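Zaltetti Kitchen Station Guide
Section 5: Sharing the prep counter with the arm

Read this section before your first shift at a Cemano station. It covers what the arm does, what stays with you, and how to hand work back and forth.

5.1 What changes in your job

The arm takes over lid and container handling for dry goods. Portioning, labeling and allergen checks remain staff tasks. You will spend less time at the counter and more time checking the Rusu task list, so plan your first week with a coworker who has already used it.

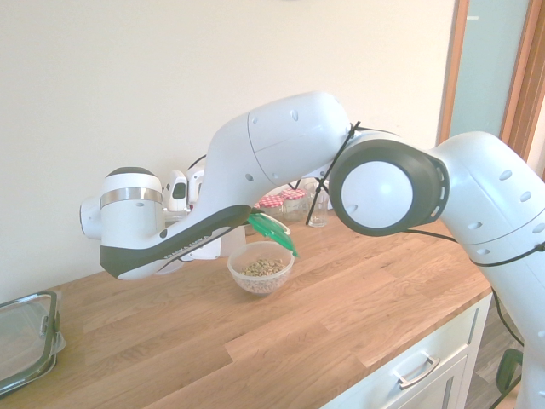
Staff clear the counter at shift change, and the arm does not help with this. Return finished containers to the shelf and log them before you sign out. If a bowl has been left with its lid leaning on the back rim, like the bowl of small greenish-brown lentils or dried peas under the forearm, log it as open. Do not press the lid down yourself while the task is still active in Rusu.

5.2 Starting a task

1. Check that the arm is in hold and the status line reads READY.
2. Place one container inside the work area. Maximum filled weight is 870 grams.
3. Keep 420 millimeters of counter clear in front of the gripper.
4. Select the task in Rusu and enter your station number.
5. Step back behind the floor line and press Start.

CAUTION: Do not reach under the arm while a task is active, even if the arm has stopped moving. Press Hold first and wait 5 seconds.

Note: The arm waits 40 seconds for a missing container, then cancels the task. A canceled task does not count against your shift record.

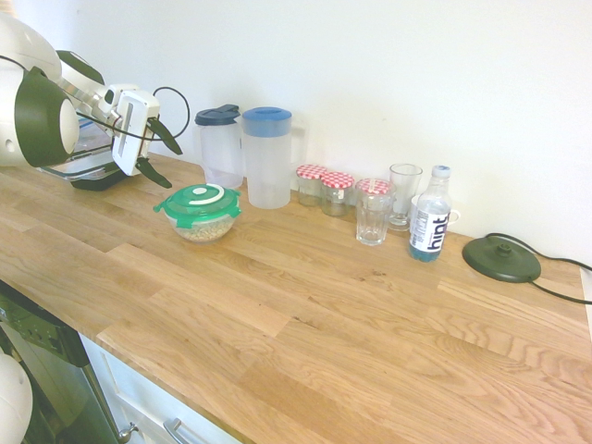 Gripper open above the counter, with a lidded storage bowl in front.

5.3 Taking over by hand

1. Press Hold.
2. Wait for the status line to read HELD.
3. Remove the container with both hands.
4. Mark the task "Finished by staff" in Rusu and choose a reason from the menu.

Supervisors use the reasons to adjust the task list each October. They are not used in staff reviews. For stations fitted with the Bata foot switch, see Section 6.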